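Werkstattbuch, Vorbereitungsraum
Mittwoch, Oktober, angefangen kurz nach acht

Rest von gestern zuerst. Die beiden Schalen mit den Musterkacheln stehen noch im Trockenschrank, mittleres Fach. Urmas wollte sie bis Mittag drin lassen und dann den Glanz vergleichen. Zettel klebt an der Tür, bitte nicht umräumen.

Schrank 3 ausgeräumt. Das stand seit dem Sommer auf der Liste. Im oberen Fach lagen Pinsel, Spatel, Pipetten und Wattestäbchen durcheinander, dazu zwei angebrochene Rollen Japanpapier, die überhaupt nicht hierher gehören. Die Rollen sind jetzt in der Planschublade bei Morfudd. Pipetten bleiben oben, Spatel sind in die Lade unter der Waage gewandert, Pinsel hängen wieder an der Leiste, Borsten nach unten. Drei Pinsel waren mit Firnis verklebt und sind weg.

Fachboden mit Wasser und etwas Neutralseife gewischt, danach Ethanol. Der braune Rand hinten links geht nicht ab, das ist wohl ins Holz gezogen. Habe eine Lage Polyesterfolie daruntergelegt, zugeschnitten auf 54 x 40 cm. Sie liegt ohne Kleber und kann beim nächsten Mal einfach getauscht werden.

Lösemittelbestand kurz durchgesehen. Isopropanol reicht noch, Ethanol wird knapp, Testbenzin ist genug da. Eine Flasche ohne Datum, Handschrift von Prys. Er sagt, sie sei vom Frühjahr, ist sich aber beim Monat unsicher. Steht im Abzug hinten und geht in die nächste Entsorgung. Bitte beim Umfüllen immer Datum und Kürzel auf die Flasche, auch wenn sie am selben Tag leer werden soll.

9:40 — Reinigungsversuche an der Probetafel Bustuvach fortgesetzt. Felder 1 bis 3 wie letzte Woche, also nur entmineralisiertes Wasser, Stäbchen gerollt, kein Druck. Kaum Abtrag auf dem Stäbchen, leichte Gelbfärbung. Feld 4 mit zweiprozentiger Citratlösung: deutlich mehr, Stäbchen nach wenigen Zügen grau. Oberfläche unter der Lupe unverändert. Feld 5 ebenso, aber mit Nachreinigung, damit man den Unterschied im Streiflicht sehen kann. Bei Feld 6 bin ich an der unteren Kante auf eine matte Stelle gestoßen, die vorher schon da gewesen sein kann. Auf dem Vorzustand von Seren ist dort leider ein Reflex. Muss geklärt werden, bevor wir an das eigentliche Stück gehen. Feld 7 habe ich deshalb ausgelassen.

Zum Verbrauch: Für die Tafel geht mehr Watte drauf als geplant. Die selbst gedrehten Stäbchen sind bei den kleinen Feldern besser, weil man die Spitze anpassen kann. Für Vorreinigung, Tupfproben und alles am Rahmen reichen die fertigen völlig, und da ist das Drehen verlorene Zeit. Yolanda hat die fertigen bisher ganz gemieden, sie findet die Watte zu fest gewickelt. Bei der Tafel würde ich ihr zustimmen, am Rahmen nicht.

Vorschlag, mit Prys und Yolanda am Vormittag besprochen:
Selbst gedrehte: Malschicht, Retuschen, alles unter dem Mikroskop.
Fertige: Rahmen, Rückseiten, Werkzeug, Tupfproben auf Glas.
Watte lose: bleibt in der Schublade am Fenster.

Morfudd ist einverstanden, will aber, dass im Protokoll steht, womit gearbeitet wurde. Kürzel ab jetzt WG für gedreht und WF für fertig. In die Spalte hinter dem Lösemittel eintragen. Die alten Blätter ändern wir nicht rückwirkend.

11:15 — Arbeitsplatz in der Ecke neu eingerichtet. Bisher musste man für jedes Stäbchen in den Beutel greifen, mit Handschuhen, an denen unter Umständen schon Lösemittel war. Dabei berührt man zwangsläufig die Spitzen der anderen. Jetzt kommen sie in den zylindrischen Behälter aus klarem Kunststoff, der bleibt auf dem weißen Tisch stehen. Vor dem Befüllen Hände waschen und gut abtrocknen, oder frische Handschuhe. Den Beutel dicht über die Öffnung halten und die Stäbchen in kleinen Portionen hineinschieben. Wenn man den ganzen Beutel auf einmal kippt, liegt die Hälfte auf dem Tisch, und die kann man dann nur noch für Werkzeug nehmen.

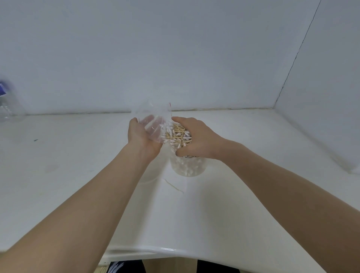
Nicht bis zum Anschlag stopfen. Wenn sie zu eng sitzen, zieht man mit einem immer drei heraus, und die Watte fusselt an der Wand entlang. Lieber einen Rest im Beutel lassen, Luft herausdrücken, Verschluss zuziehen und zurück in Schrank 3, oberes Fach rechts. Benutzte nie zurückstecken, auch nicht »nur kurz abgelegt«. Dafür steht das Schraubglas im Abzug.

Offen ist noch der Deckel. Ohne Deckel staubt es ein, besonders wenn nebenan geschliffen wird. Prys hat im Lager einen runden aus der Tullico-Lieferung gefunden, der passt fast, sitzt aber auf einer Seite hoch. Bis auf Weiteres abends ein Stück Folie mit Gummiband darüber.

Nachmittag. Urmas hat die Schalen aus dem Trockenschrank geholt, Zettel ist ab. Die linke Reihe ist gleichmäßig matt, in der rechten glänzen zwei Kacheln stärker. Er vermutet, dass der Auftrag dort dicker war, und streicht sie morgen neu. Ergebnis trägt er selbst in sein Heft ein, hier nur der Hinweis, dass der Schrank wieder frei ist.

Mit Seren die matte Stelle an Feld 6 angesehen. Im Streiflicht von links läuft sie über die Feldgrenze hinaus nach unten, also in einen Bereich, den ich nicht berührt habe. Das spricht dafür, dass sie alt ist. Seren macht trotzdem eine neue Aufnahme mit gedrehter Lampe und legt sie zum Ordner Bustuvach. Feld 7 dann mit Citrat einprozentig, Einwirkzeit halbieren.

Bestellen:
Ethanol
Nitrilhandschuhe Größe M (L ist noch reichlich da)
Bambusstäbe zum Drehen, die dünnen
Etiketten, lösemittelfest. Die von Curkero haben sich in der Spülmaschine abgelöst, also bitte eine andere Sorte.
Passender Deckel, falls es die einzeln gibt

Noch zu tun: Schublade am Fenster, da liegt unter der Watte auch allerhand. Abzug wischen. Den Rahmen aus dem Projekt Price vom unteren Regal nehmen, bevor am Freitag die neue Kiste kommt. Yolanda hat dafür den Platz neben der Presse freigeräumt.

Waage um 16:30 ausgeschaltet, Abzug auf Nachtbetrieb.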